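Zenora uses cookies to remember your settings. Accept | Manage

Evening Packing Assistant, Part-Time

Zenora ships dried herbs and loose tea to small stores. We need a packing assistant for the evening shift, starting in October.

The work
- Pick orders from a printed list
- Weigh, seal and label bags
- Load finished orders onto the Bundex cart

Hours and pay
Shifts run four hours, five evenings a week. Pay is $17 an hour. After 90 days you can join the health plan.

What you need
You must be able to lift 50 pounds and stand for most of a shift. Packing experience helps but is not required. Training takes 8 shifts and is paid at the full rate.

Order sizes vary from a single box to a full pallet.

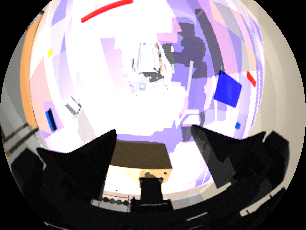

How to apply
Send a short letter and the names of two past employers to the hiring desk. Tell us which evenings you cannot work.

Recent openings
- Driver, Pană route
- Label Designer
- Stock Clerk, Tetovow store

Contact | © Zenora | Back to top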